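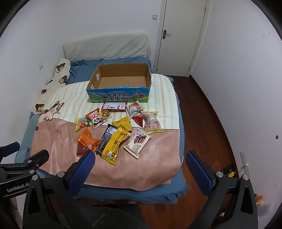 Can a used milk carton case hold mixed snack packets for storage?

A single-wall case is fine for packets and small bags, provided the bottom seam is taped and nothing heavy is stacked on top.

Snack storage in a reused milk case
Forum: Small Rooms / Storage

fukby_shelf
Feb 18, 2020
I keep snacks in the bedroom and want them in one container. The case is a Qinghai milk box, blue outside, tan inside. Contents are biscuits, candy balls, chocolate sticks, a few bars and several flat packets. Two options: open top with everything filed upright, or box on its side as a cubby. Which wastes less space?

harms131
Open top. Bags with a crimped edge file like index cards. Tall ones at the back, flat ones in front. Cut the flaps off or fold them down inside, otherwise they catch on everything.

Daltetti
Disagree. On its side you get a front opening and a usable top surface. I have run a Stukel carton that way since July with no sag. Two strips of tape across the back seam, inside and out.

harms131
No sag with what on top? Corrugated board loses a lot of stiffness once one panel is open. My last one bowed at 92 ounces of canned fruit.

Daltetti
Nothing on top but a folded towel. I said usable, I did not say load-bearing.
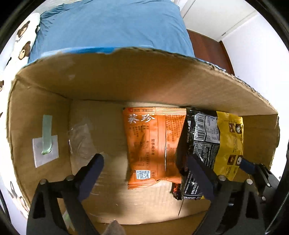
fukby_shelf
Sideways version. The orange packet stands upright. The black and yellow bags are pressed together to the right of it. The front edge of the roof panel is ragged and needs trimming.

harms131
Pillow-shaped bags lean. Take one out and its neighbor goes over. Open top does not have this problem because the walls hold the row.

quiltbatting9
Put a divider in. A strip of scrap board the full depth of the box, slotted at the bottom - no glue. And trim that edge with a metal ruler and a fresh blade. Scissors crush the flutes.

Daltetti
Seconding the divider. Also keep loose candy in a lidded jar. Clear bags slump to the floor of the box and stay there.

harms131
A divider helps. It also costs roughly an inch of width once the board has warped. Still open top for me.

fukby_shelf
Will try the divider first. Does the slot go front to back or side to side?

quiltbatting9
Front to back.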